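Home News Research Partners Events Contact

Malier Institute Begins Second Round of Cloth Handling Recordings

Work on the textile handling program in Trukau has entered its second phase

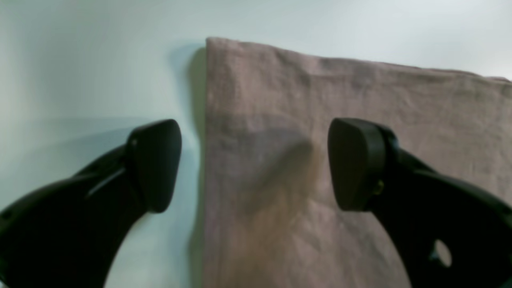 The Malier Institute has resumed the collection of demonstrations for its textile handling program, which aims to teach a robot arm to fold, flatten and stack household linen. In each demonstration an operator guides the arm by hand controls through one complete task, while the joint positions, the opening of the gripper and the view from the wrist are stored together. The first phase, completed before the summer break, produced 895 demonstrations. The second is planned to bring the total to 1615 and is being carried out in the institute's laboratory in Trukau. Much of the new material concerns the moments before contact, when the gripper is open above the fabric and the operator must decide where to close it. With one fingertip over the bare tabletop and the other over the pink linen, the straight side of the cloth runs between them, and the learning system must judge from such a view where the edge lies and how far the fingers still have to travel. Small creases and the shadow of the gripper on the fabric make that judgment harder.

According to Tineke Goossens, who leads the program, the first phase contained too many recordings of the same kind. Operators had become skilled at the task and tended to approach the cloth from the same side at the same speed. A model trained on those recordings performed well when the linen was placed squarely in front of the arm, but it often closed beside the fabric when the starting position was changed.

"We had a large number of very good demonstrations and too few awkward ones," Goossens said. "An operator who misses the hem, opens the gripper and tries again is giving us something we need. In the first phase we were throwing those attempts away."

Under the revised procedure, corrected attempts are kept and marked as such. The cloth is placed anew before every recording according to a printed list of positions and angles, and the operator does not choose the starting point. Lighting is also changed between sessions. Recordings in which the arm stops for a technical reason are still removed, as are those with gaps in the stored data.

The institute has also reviewed the first 895 recordings under the new rules. Of these, 177 were withdrawn from the training set – most of them near copies of others made in the same session. They remain in the archive and may be used for testing. The planned total of 1615 refers to all demonstrations recorded, including those withdrawn.

Equipment for the second phase is supplied in part by Frerichs, which has adapted the hand controls so that operators can make finer movements close to the table. The software used to store and label the recordings was developed at the institute under the name Trorex. A new version lets a reviewer mark the start of an approach, the first contact with the fabric and the release, and add a short written note. Each recording is checked by 2 reviewers before it is accepted.

Konrad Urbańczyk, who is responsible for the recording sessions, said that the written notes had already changed the way operators are trained. New operators now study a set of annotated attempts before they take the controls, and their first session is used for practice only.

"Linen does not lie the same way a second time," Urbańczyk said. "The operators know this from experience, but they do not always put it into words. The notes ask them to do so while the attempt is still fresh."

Sessions are held in the mornings and are limited in length, as earlier results showed that the quality of the demonstrations fell when operators worked for long periods without a break. The institute intends to complete the recordings in September. Training and evaluation will follow on the same arm, using cloths that do not appear in any of the demonstrations.

A report on the first phase, including a description of the labeling rules, is available from the program office on request. Partner organizations wishing to propose additional fabrics for the evaluation – in particular heavier weaves and items with sewn edges – are invited to contact the office before the recordings end.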